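Seed Packet Sorting at Huder

Seed packet sorting at Huder is the automated arranging of retail flower seed packets at Huder, a mail-order garden supplier. Two-armed tabletop stations took over part of the job from the packing bench in March. The staff call it "the row," after the thing they used to make by hand.

History

Before the change, packets reached the bench in mixed trays, and a packer turned them face up and lined them up by variety. A tray of 262 packets was considered a decent morning and a poor conversation starter. Huder bought its first station from Drarell, an equipment dealer, after a trial that management described as brief and the packers described as the spring.
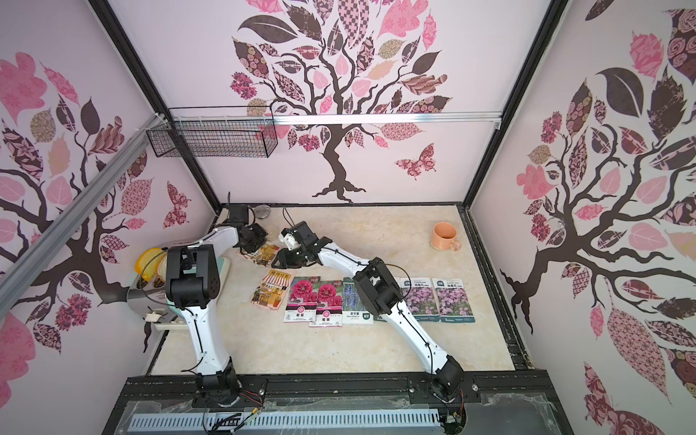
Layout of the station

Drarell's design bolts both arms to one rail at the front, so a worker can reach the table only from an awkward angle, a point raised at the first staff meeting and at every one after it. The arms share the middle of the table and must take turns there. Magenta, blue-violet and pale pink flowers lie in one row, with the two grippers almost face to face behind them. An orange mug has the back right of the table to itself, more elbow room than the packing bench ever offered.

Effect on jobs

No packer was let go. Two moved to returns, and the rest became "row attendants," a title that came with a new badge and the old pay. Attendants load trays, clear jams and restart the software, known as Omo, when it loses interest. The purchase proposal promised 2,000 packets a shift. The best shift so far reached 1,317, and a printout of it hangs in the break room.

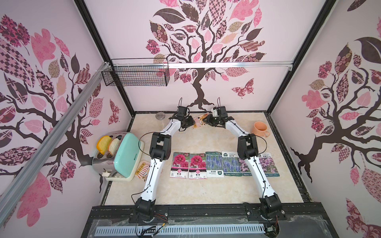
Both arms at the back of the table, with a small orange-and-white package between the grippers.

Training

New attendants take a 22-hour course written by Tshabalala, a training firm. Much of it covers waiting. Experienced packers find this the hardest unit, as their hands tend to go for a crooked packet before the arm does. The course calls this "manual anticipation" and takes off points for it.

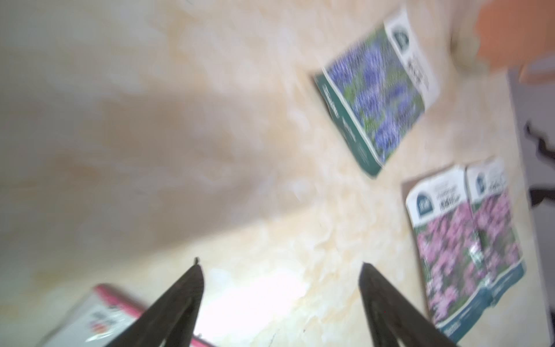 Gripper view of the table, one blue flower packet and two pink ones.

Attendants also learn to read the gripper views, which are used to settle arguments over whether a packet was missed by the arm or loaded badly by a person. Before the stations came in, such arguments were settled by seniority.

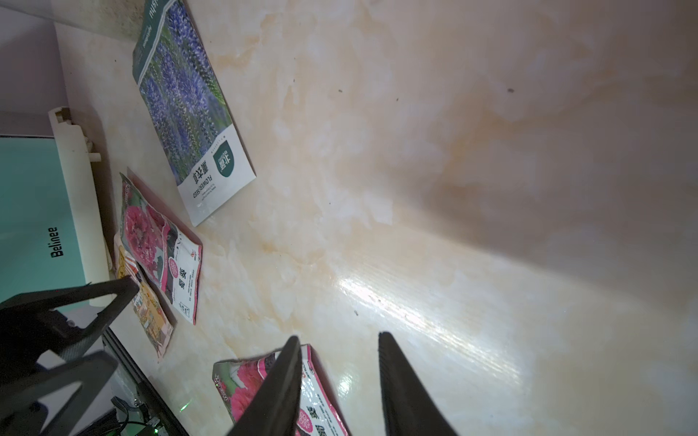 Reception

Opinion at Huder is divided, mostly by age of wrist. Packers with long service report less soreness and more boredom, and several have asked for the boredom to be rotated. Varieties remain a sore point, too: a packer knows lavender at a glance, while the label spells out "FLOWER SEED" in English for anyone still wondering. Attendants continue to straighten packets at the end of the shift, a task that appears in neither the manual nor the job description.

See also: Packing bench; Returns desk; Omo (software)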